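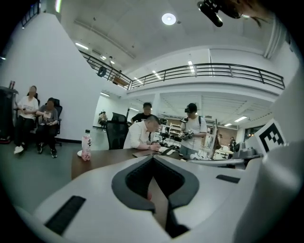
White walls and a high ceiling, morning.

Home Files Issues Releases About

# barnuritz-ferries

A table of ferry crossings for people planning a holiday around Lake Barnuritz, which has four landings and no agreement among them on what a timetable is for. If you have ever stood on the wharf at Stevis holding a printed schedule and a cooling pie, this is for you.

## What's in it

One CSV file, 904 rows, one row per scheduled crossing in the July timetable. The columns:

- `from` and `to`: Zutetti, Stevis, Bermúdez or Barnuritz town
- `departs`: local time, 24-hour clock
- `minutes`: the advertised crossing time
- `bikes`: yes, no or ask
- `notes`: whatever was printed in the margin, typos kept

The slow boat from Zutetti to Bermúdez is listed at 60 minutes. The fast boat is listed at 36, and it leaves from the other wharf, a walk uphill and then down again. Please factor in luggage.

## Where it came from

Typed in by hand from the paper timetables at each landing. Stevis prints its times in two colours and doesn't say what the colours mean. I've put them in a column called `colour` and wish you luck.

Where two landings disagreed on the same boat, I kept the one at the departure end. The other time is in `notes`, in case you enjoy waiting.

## Known problems

- Return times on the Bermúdez run assume a boat that goes back. On market mornings it may go to Stevis first.
- `ask` under bikes is what the sign says. I asked. It depends on the skipper.
- Fares are missing. They changed while I was typing them.
- The small launch carries up to 100 passengers according to its own brochure, and I haven't put that in the table. I've been on it.
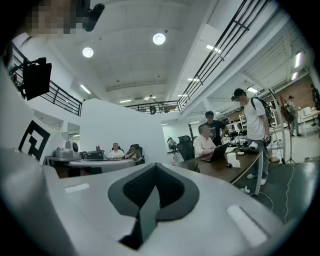
## How to use it

Open it in any spreadsheet program, sort by `departs`, and filter on where you're staying. For a day trip, look up the last boat back before you choose the first boat out. The café at Zutetti closes at 4 pm and the bench outside it faces the car park.

Please don't use this for anything with a connecting flight at the end of it.

## Licence

Free for any use. A fix for a wrong time is welcome as an issue, along with which landing you read it at.

Comments (3)

The 07:10 from Stevis leaves from the north side now. Spent a while waving at it.

Could you add a column for which boats sell coffee? Happy to do the research.

Two colours solved, I think. Red is when they ran out of black.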